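3.2 Bond strength after short curing

The second series concerns the adhesive under the tile and the time it needs before grouting. We compared two cement-based adhesives, Fleller and Rikero, with a ready-mixed paste sold as Liapis. All tiles were unglazed on the back side and were taken from the same delivery. The base was a concrete slab, cleaned with a brush and left in the test room overnight.

Each adhesive was spread with a notched trowel in one direction only. In total 200 tiles were set. Half of them were pulled after one day and the other half after seven days, with the same pull rate in both groups. Tiles which broke in the body before the bond failed were recorded separately — they are not included in the mean values.

After one day, the paste had reached only 68 percent of its seven-day strength, while both cement-based products were already near to their final value. This difference was larger than we expected from our first series (Section 3.1), where smaller tiles were used.

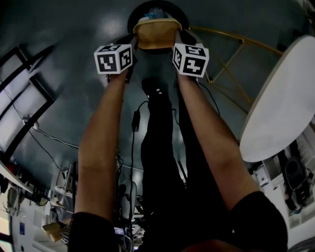
Figure 4

A possible explanation is that the paste dries from the edges of the tile to the center, so a large tile keeps the moisture longer. On several of the pulled tiles the paste in the middle was still soft. The primer Zindell was applied on one part of the slab, but it did not change the order of the three products. We therefore report the primed and unprimed results together in the next section.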